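Lista de seguridad para noches de poesía – Sala Plolletti, edición de septiembre

¡Qué ganas de volver a abrir! Repaso hecho por Dalia Lukoševičius a las 18:00, con la sala vacía de público y los micros ya puestos.

1. Aforo. CORRECTO.
Máximo 61 personas sentadas. Para el slam se ha llenado siempre, así que Madhu cuenta en la puerta con el pulsador.

2. Salidas de emergencia (2). CORRECTO.
La del callejón abre de maravilla desde que se engrasó la barra.

3. Extintor del escenario, n.º 1152. REVISAR.
Presión bien, pero la etiqueta está ilegible. Pedir otra a Semwal.

4. Cables de micro y monitor. CORRECTO CON NOTA.
Pegados al suelo con cinta en todo el recorrido. Brijesh Bhatia recita caminando – y cómo recita – así que dejadle tres metros de cable libre por el lado izquierdo.

5. Tarima. REPARAR.
El segundo módulo baila un poco. Calzarlo antes de la prueba de sonido.

6. Estanterías de la biblioteca. CORRECTO.
Tenemos ya unos 2415 poemarios y plaquettes, ¡una barbaridad preciosa! Los tomos gruesos, siempre en las baldas de abajo.
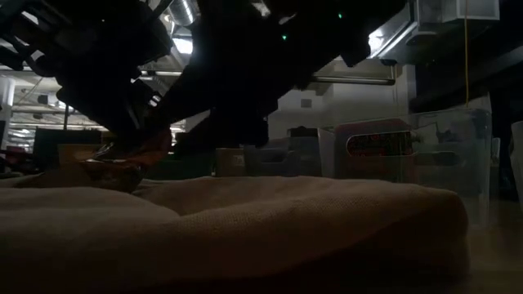
7. Iluminación de lectura. CORRECTO.
El flexo del atril ya no quema al tocarlo; Tibor Veres le cambió la bombilla y los textos se leen mucho mejor.

8. Velas en las mesas. NO PERMITIDAS.
Sé que quedaban bonitas con los haikus. Las lamparitas a pilas están en el cajón de la barra.

9. Botiquín. INCOMPLETO.
Faltan tiritas y suero.

Pendiente para Mohit: puntos 3, 5 y 9, antes de abrir puertas.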